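Arm doesn't stop straight away when I hit the red mushroom button

Asked by Latifa Ramadan in Stimero Help > Arms and grippers

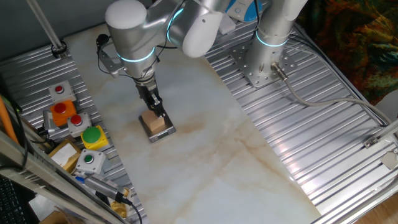
We run a pick and weigh job with small wooden blocks: pick one up, lower it onto the scale, take the reading, release. Yesterday the gripper came down too far and started pushing on the scale. I hit the mushroom button and the arm carried on pressing for what felt like 2 seconds before it stopped. No error on the screen, only "program paused".

I have tried it 2 more times since, with nothing under the gripper, and got the same delay both times. Speed was set to 100 per cent. The wiring was redone in February when we changed the controller. Is the delay normal, and is it safe to carry on at a lower speed?

2 answers

Brernden
Not normal, and please don't carry on at any speed. "Program paused" is the clue. A proper emergency stop should show as an emergency stop and need a reset before the arm will move again. It sounds as if your button has been wired to an ordinary input, so the program only sees it when it finishes the current move.

Power down, isolate, and check where both pairs of wires from the button go. They should land on the safety terminals, one pair per channel. If they are on the general inputs, get them moved by someone competent and test again with the gripper empty – from a slow move first, then at working speed. Test every other stop button on the bench too, as they were probably done on the same day.

The pressing down is a separate fault. Check your tool length before you blame the scale.

Bisht
had this, was the gripper offset. re-teach the point above the scale and it goes away

Comment from Brernden: That may fix the height. It won't fix the stop.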